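The brake light

The car was a Gruvitz, sixteen years old, and the man who sold it to Maite Pacheco had told her it would outlive them both. She had written that down on the back of the receipt, because she liked to keep a record of what people said when they wanted money.

Now the brake warning light was on. It had come on by the Cuesta exit, gone off at the bridge, and come on again in her driveway with the engine idling.

"It's a sensor," said Maximiliano Benítez, from his side of the fence. "It's always a sensor." 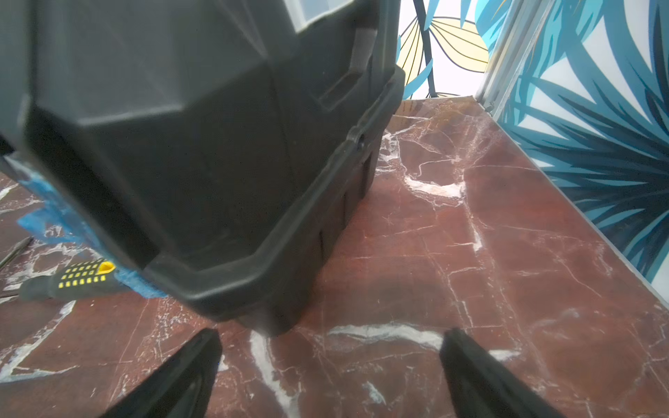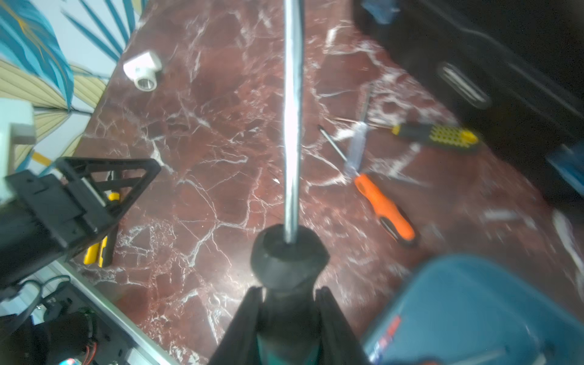
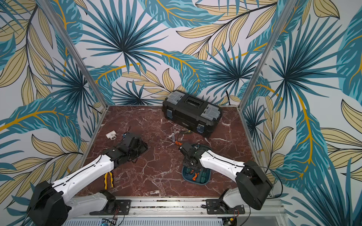 Telmo Alcaraz thought it was the fluid, and said so before he had his coat off. On that model it was the fluid nine times in ten, in his opinion, and a person could drive to Plollel and back on it if she went easy on the hills.

Maite asked him how many of that model he had worked on.

"Worked on," said Telmo. He sat down at the kitchen table. "I've ridden in a few."

She poured him coffee anyway. Maximiliano had come around through the gate by then, and the two men began to argue, sensor against fluid, with the comfort of people who would not be in the car. Neither of them had gone out to look at it. The hood was shut. The keys were in her pocket, and she kept her hand on them.

Her sister was waiting in Plollel, on the far side of the pass. The road up was fine. The road down was six miles of curves with a rail on one side, and in March a delivery van had gone through the rail. The paper said the driver had been careless. The paper said that about every driver, Maite had noticed, and it never said who had last looked at the brakes.

"You're worrying," Maximiliano said.

"I'm asking."

"The light is there to scare you into the shop. They build it that way. You go in for a light and you come out 1000 dollars lighter." He was pleased with this and said it a second time to Telmo.

It was possible. She did not think much of shops. The last one had charged her 200 dollars for a noise, and the noise had come home with her. But she did not think much of Maximiliano either, when it came to it. He had once told her the ice on the lake was good.

She called Gremer's. Gøran Eklund picked up on the first ring, which made her suspicious. A busy garage lets it ring.

"Does the pedal feel soft?" he asked.

"Soft compared to what?"

"Compared to last month."

She thought about it. She carried the phone out to the driveway, sat behind the wheel and pushed. The pedal went down, and went on going down, and stopped a little above the mat. She could not have sworn it was different. That was the trouble with a thing you used every day. It could leave you by a hair at a time, and you would put your foot a little lower and think nothing of it.

"It goes down pretty far," she said.

"Don't drive it," said Gøran. "I'll send Joonas with the truck."

"And what does the truck cost?"

He told her. She had him repeat it, and wrote it on the back of the same receipt, under the part about outliving them both.

Telmo came out onto the step with his cup. "They always say don't drive it," he called. "What else are they going to say?"

"I know," said Maite.

Joonas Ruotsalainen got there an hour later. He didn't say sensor and he didn't say fluid. He got down on one knee by the rear wheel with a flashlight, looked at the inside of the tire for a while, and then asked whether she had someplace to be.

"Plollel. By supper."

"Over the pass?"

"Is there another way?"

He turned the flashlight off. He seemed to be deciding how much to tell her, and she had seen salesmen do that too, the little pause, the kind face. She waited for the number. She had already settled on 2000 as the point where she would laugh.

"You want to come down here and see it?" he said.

Her knees were bad and the driveway was gravel. Behind her Maximiliano was explaining to Telmo that it was a trick, they all had a trick. Maite held out her hand for the flashlight and got down to look.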